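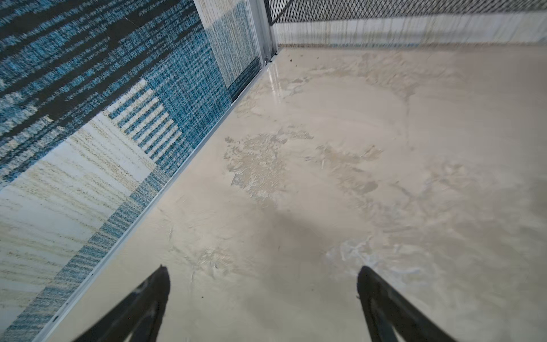
Notebook, September, bench side of the finishing room

Third week with the arm on floor cleaning. Writing this down before the Tratix people come back with their own version.

What we were promised: the arm takes over residue on the floors of the enclosures, and the two of us who used to do it (me and Shazia) are freed up for inspection. What we have: the arm does the wide, flat middle and we do whatever it leaves. Corners, the edge along the metal trim, anything stuck hard enough to flake instead of smear. So the easy half of the job is gone and the knees-and-scraper half is still ours.

Log so far says 287 passes. The log calls a pass "complete" when the path is finished. It has no idea what the floor looks like afterward. Smeared and clean count the same. I asked Naveed to add a column for "had to redo by hand" and he said the export has no free field, so it's on a clipboard by the door. Please fill it in. If you don't, the only number upstairs will see is theirs.

Redo time on the last batch: 36 minutes by hand, split between two people. Humaira thinks that's no worse than before. Could be. We never timed it before, which is a bit of a hole in everybody's argument, mine included.

Things changed that I didn't expect to care about:

- We used to talk while doing floors. Now one person stands at the stop button, and you can't wander off or hold much of a conversation from there.
- Shazia could tell from the scraper how old a patch was and whether to soak it first. Shoaib, who started after the arm came in, has never been shown. My fault as much as anyone's. Going to do an hour with him on the next bad one.
- Inspection hours did go up on paper. In practice they get eaten by restarts.

To be fair to it: wrists are better. Mine are, anyway. And it doesn't mind the end of the shift.

Fabric walls are still a worry. Noreen wants a hard limit on how close the fingers go to the weave. Tratix say the soft limit is enough. I'd like that in writing, from someone who would be paying for a panel.

To do
Ask for the soak step to be put back ahead of the wipe. Dry wiping spreads it, my opinion, not tested.
Test it: same residue, half soaked, half not, same pass.
Scraper blades, the narrow ones. Down to the last pack.
Move the button so whoever is on it can sit.

4:40 pm. Naveed says he may have found a free field after all. Clipboard stays up until I see it.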